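Workshop notebook
14/01/2021

Glue day, or what was meant to be glue day. The hide glue went in to soak last night and this morning it had the look and smell of something a vet would ask you to describe over the phone. Threw it out, scrubbed the jar, started again with the Plendance pearls. Those need two hours in cold water before they go anywhere near the pot, so the morning went to sorting clamps, a job I have been successfully avoiding since July.

The patient is the Peltonen harmonium, the small folding one from the Javville hall. Folding is a generous term. It folds the way a deck chair folds, once, on your fingers. Bellows leak along the hinge side. Last repairer used packing tape, then more packing tape over the first lot, then what I believe was roofing sealant. Full marks for commitment. The tape came off with patience and a hair dryer. The sealant is still there and has outlived several of my opinions about it.

Bellows cloth: the original is a rubberized cotton, grey gone to brown, cracked at every fold. Orvokki wants to patch it. I want to replace it. We have agreed to write both positions down here so that whoever is wrong can be found later.

Orvokki Harju, for the record: "Patch the hinge side, leave the rest, it has lasted this long."

Me, for the record: so had the tape.

Did a test anyway. Cut a strip of new cloth, glued one end with hot hide glue and the other with the Imer white stuff from the cupboard, left both under a weight over lunch. The hide glue end held when I pulled on it. The Imer end also held, which was annoying, as I had a speech ready. Still going with hide glue. The next person to open this thing deserves to be able to get it apart with warm water and a thin knife, and won't have to learn new words the way I did.

Reeds. Pulled the reed pan and had a look with the lamp. Mostly dust, one dead moth, and a pencil note in the wood that reads either "tuned" or "turned". Low C speaks late and then sulks. Slid a strip of paper under the tongue and drew it out, got a bit of fluff, no change. Left it alone after that. The temptation to scrape a reed at four in the afternoon is exactly how reeds get ruined, and I have the box of ruined ones to prove it.

Keys: 11 of them stick. Swollen front pins, plus a century of hall suppers. Eased two with the pliers, padded jaws, a tiny squeeze on the bushing and no more. Both drop freely now. The remaining nine can wait for drier air, or for somebody with nicer wrists.

Pot thermometer reads low. Had the glue bath sitting at what it claimed was fine and the stuff was nearly boiling. Checked it against the kitchen one, then against the kettle. New thermometer on the list, under the new thermometer that was already on the list. 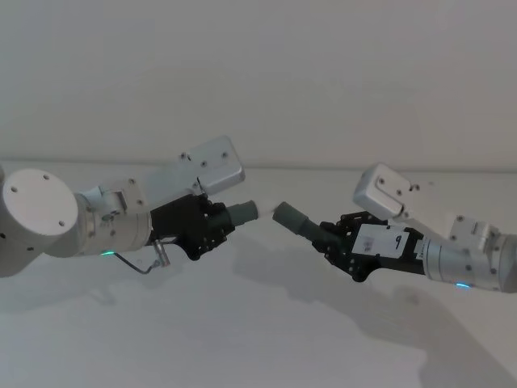
Two arms, white tabletop.

Order:
- bellows cloth, grey, 20 inches wide if they still cut it that way
- key bushing felt, red, thin
- thermometer (see above, see also last year)
- another jar with a lid that seals

Left overnight: test strip under the iron, reed pan in the drawer with the moth removed, fresh glue in the bar fridge beside Orvokki's yogurt. Labelled both in large letters.

Tomorrow: sealant, colour-match the new cloth in daylight, ring the hall about the missing pedal strap.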